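Workshop notebook, Breltstead student housing
25 January 2026

Went back over the drainage layout for the east plots with the revised contours from Szalai. The new levels put the low corner behind the cycle store, where the old survey had it beside the bin enclosure. Moved the swale to suit and redrew the outlet. The cycle path can stay on its present line but needs a culvert under it, 300 mm pipe for now. Kazimiera to check cover depth before it goes on the drawing, as I think we are tight at the path edge.

Permit set: the planning office wants the wetland buffer shown on every sheet, including the lighting plan. Done on all but 2 of them. The lighting plan is still on the old base and will need the kerb lines traced again. Aarti Ahuja has the file.

Fire access. Turning head at the end of the north road does not work for the longer appliance. Tried it 4 ways on paper. The only one that clears the parked cars loses 5 parking spaces, and we are already at the minimum for the units as approved. Options are to take the spaces from the visitor row and ask for a reduction, or to shift the end building back towards the tree line. Shifting it means a new retaining wall and probably another look at the buffer. I prefer asking for the reduction. Not decided.

Sample room layout, studio type. Trollik sent the revised furniture plan. Bed now goes along the window wall, desk by the door, and the wardrobe no longer blocks the socket. The clear width past the bed is better than last time. 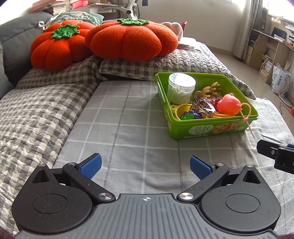
Still not happy with the door swing into the bathroom on the accessible type. It meets the rule on the drawing but leaves very little once the radiator is in. Asked Trollik for a sliding door price and a version with the radiator on the other wall.

Britusico rang on Friday about the play area surfacing. They can hold the quote until March. After that it goes up, no figure given. Need the client to choose the colour before then.

To do:
Culvert cover (Kazimiera Nowicki)
Buffer line on remaining sheets
Parking note for the client, one page, with the turning head sketch
Chase Szalai for the spot levels along the north boundary, missing from the file they sent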